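# Why Is the Flag Only Halfway Up?

Maybe you've walked past the post office on the way to school, looked up, and thought that somebody must have gotten tired in the middle of the job. The flag was up, sort of, but it was hanging partway down the pole with a big stretch of bare metal above it. And then you got to school and the flag there was the same!

The person wasn't tired, and the rope wasn't stuck. (Ropes do get stuck sometimes, and we'll come to that.) A flag that flies partway down the pole is telling everyone who goes by that people are sad together, usually for someone who has died.

## Half-staff or half-mast?

In the United States, when a flag is on a pole in the ground or on a building, we say it's at **half-staff**. When it's on a ship, we say it's at **half-mast**, because the tall pole on a ship is called a mast. In many other countries people say half-mast for everything, ships and schools and castles alike. If you mix them up, everyone will still know what you mean, and only a very fussy sailor will say anything.

You might think "half" means the flag has to be exactly in the middle, and in America that's pretty much the idea. In some other countries, though, the flag comes down only a little way, about as far as the flag itself is tall. So if you travel and see one that looks almost at the top but not quite, it may be saying the very same thing.

## Where did the idea come from?

It's an old, old custom, and it seems to have started at sea. Hundreds of years ago, when the captain or another important person on a ship died, the sailors would lower the flag partway. People on shore could see the ship coming from a long way off, and they knew there was sad news aboard before anybody had climbed down to tell them.

There's a lovely story about why the sailors left that empty space. Some people say the room at the top was for an invisible flag, the flag of death, flying above the real one. We can't be sure the first sailors were thinking of that. Customs are like that sometimes. People keep doing them for so long that the reason gets a bit blurry, and then different people tell it different ways.

## Who decides?

For the whole United States, the president can give the order. That may happen when a president or a former president dies, or another important leader, or when something terrible has happened and the whole country is grieving. A governor can give the order for one state. That's why you might drive across a state line on vacation and notice that the flags on one side are low and the flags on the other side are all the way up.

Towns and schools and clubs sometimes want to remember someone of their own, too. In Vurkberg, where I live, the flag outside the library came down halfway one Tuesday in February for the woman who had run story time since my own children were small enough to sit on the rug. You won't find her in a history book, but I think half the town knew what that flag was for, and people stopped on the steps and talked about her, and about the puppets, and about the winter when the furnace broke and she read the whole hour in mittens.

Not everybody agrees about this part. Some people feel that the national flag should be lowered only when the president or the governor says so, and that a town should use its own flag for its own neighbors. Others feel that a flag belongs to the people who look up at it every day. It's a good thing to talk over at supper, if your family likes to talk things over at supper.

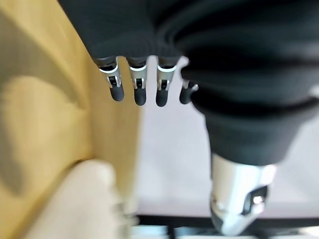
Guilan Yuan wrote to say that her school in Plenton asks the children first. When someone the school loved has died, each class talks about it in the morning, and then anyone who wants to can go outside and stand by the pole while the flag is lowered. "Some of them go out and some stay in and draw," she wrote, "and we tell them both are fine. The little ones always want to know how long it will be down, so please put that in."

So I will, because it's a very sensible question.

## How long does it stay down?

It depends. Sometimes it's one day, from sunrise to sunset. Sometimes it's until the funeral is over. For a president it's a good many days, long enough that you might stop noticing, and then feel surprised when you see the flag back at the top where it belongs.

One day of the year has a rule all its own. On Memorial Day, when Americans remember the soldiers, sailors and others who died serving in the military, the flag flies at half-staff only until 12 noon. Then it goes all the way up for the rest of the day. The morning is for remembering the people who died, and in the afternoon the flag flies high for the living. If you can be near a flagpole at noon on Memorial Day, go and watch. It takes less than a minute, and it gives some people goosebumps. (It does me, every time.)

## How do you do it?

There's a right way to lower a flag to half-staff, and it has a surprise in it. You don't just pull it up to the middle and stop. First you raise it quickly, all the way to the very top, and let it stay there for a moment. Then you bring it down slowly to the halfway place.

At the end of the day you do it again, sort of backward. The flag goes up to the top once more before it comes all the way down. It's a bit like standing up straight and looking someone in the eye before you bow your head.

The rope has its own name, by the way. It's called a **halyard**, and it runs over a little wheel at the top called a pulley. Our library pole is over 20 feet tall, and when that pulley gets ice in it, the halyard won't budge for anybody, and the flag stays where it is until the sun gets around to that side of the building. It's much easier with 2 people, one to pull and one to keep the flag from touching the ground.

## What if a flag can't be lowered?

Think about the little flag in your classroom. It's probably on a short stick, tacked or screwed to its place, and there's no rope to pull. For flags like that, people sometimes tie a black ribbon at the top of the stick, just under the point, and let the ends hang down.

And there are flags that aren't ever lowered to half-mast. Saudi Arabia's is one. The writing on it is a statement of the Muslim faith, and because those words are holy, the flag stays up even when a king has died.

## Are there other ways to show it?

Oh, lots! Flags are quiet, but some of the other ways are very loud. You may have heard about the 21-gun salute, where big guns are fired one after another with nothing in them that could hit anyone, only the noise and the smoke. It's given as an honor to presidents and to visiting leaders, and it's part of the funeral for a president, too. A bugle may play a slow tune called "Taps," which used to tell soldiers it was time to put out the lights and go to sleep. Church bells may ring slowly, with long waits in between.

Then there are moments of silence, at ball games or in school, when everyone stops talking together. Those can feel terribly long when you're seven and your nose itches. You can scratch it. Just do it quietly.

## What should I do when I see one?

You don't have to do anything. You can keep walking to school. If you'd like to, you can ask a grown-up, "Who is the flag down for?" They may not know, and then you can find out together. The newspaper will usually say, and the people at the post office get asked so often that they generally have the answer ready before you've gotten to the end of the question.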